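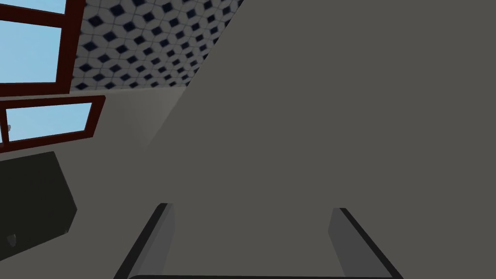

Sim Safety Rules: FAQ

Do the rules count if it's only a simulation?
Yes! I get this one a lot. At Lernley we treat a sim run like a real one, so speed limits stay on and you log every contact.

How close can I get to a flat surface?
Slow down at 90 mm, then creep in. If you can't tell what the surface is, stop and back off (I still do this myself).

How many retries do I get?
Three. After that, save the run and ask in the Bonsu channel. Please don't just nudge the limits up until it passes, I will notice.

Can I delete failed runs?
Nope, keep them for 7 days. I go through them on Wednesday with a big coffee.

Who signs off before we move to the real arm?
Two people, and one of them has to be from outside your team. The Homberg folks are usually happy to help if you ask before lunch.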